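Vokent 807 Hard Wax Oil, Clear Matt

Product code 807
Sizes: 167 ml trial tin, 1 litre, 2.5 litre
Supplied by Botell Finishes

Vokent 807 is a clear wax oil for indoor furniture, worktops, shelving and doors. It goes on by cloth, brush or short-pile roller and dries to a low sheen. It can be used on bare solid timber and on real wood veneer. It will not bond to melamine, foil wrap, or anything that has been varnished or lacquered, so old finishes have to come off first.

Coverage depends on the timber. Beech and maple take very little. Oak, ash and old pine drink the first coat and may look patchy until the second one is on. The trial tin is enough for a small side table with both coats, or for testing on several offcuts. We suggest testing on the underside before starting on the top, particularly on pale woods. Any clear oil will warm the colour a little. If you want to keep a bleached or whitewashed look, order the 809 Natural instead, which has a small amount of white pigment in it.

How to apply

Sand to 120 grit, then 150. Do not go finer than 180 or the oil will sit on the surface. On veneer, start at 150 and sand by hand, as a machine can go through the face very quickly. Vacuum, then wipe down with a dry cloth.

Stir the tin well. Do not shake it. Put on a thin coat along the grain, leave it for ten minutes and wipe off whatever has not soaked in. Leave overnight with a window open. Apply the second coat the same way. Two coats are enough for furniture. Kitchen worktops need a third around the sink.

The surface can be used lightly the next day. Keep water and hot pans off it for two weeks.

Cloths used with this product can catch fire on their own as they dry. Soak them in water and lay them flat outdoors before throwing them away.

Delivery and advice

Orders placed before 2 pm leave the Wumach warehouse the same working day. The 2.5 litre tin cannot be sent to offshore addresses. Trade accounts are handled by Ziad Karaki, who can also quote for mixed pallets with Chatzigeorgiou brushes and pads. The price of the 1 litre tin will be reviewed in April.

Related items: 809 Natural, Vokent Wood Soap, Vokent Maintenance Oil, Chatzigeorgiou white pads (pack of 2).

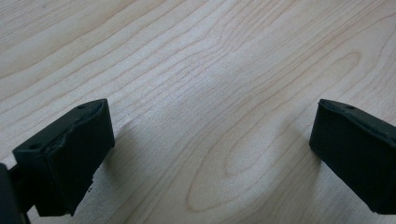
For routine cleaning use a damp cloth and a capful of Wood Soap in a bucket of lukewarm water. Avoid spray polishes containing silicone. Dull patches can be refreshed with Maintenance Oil without sanding the whole top.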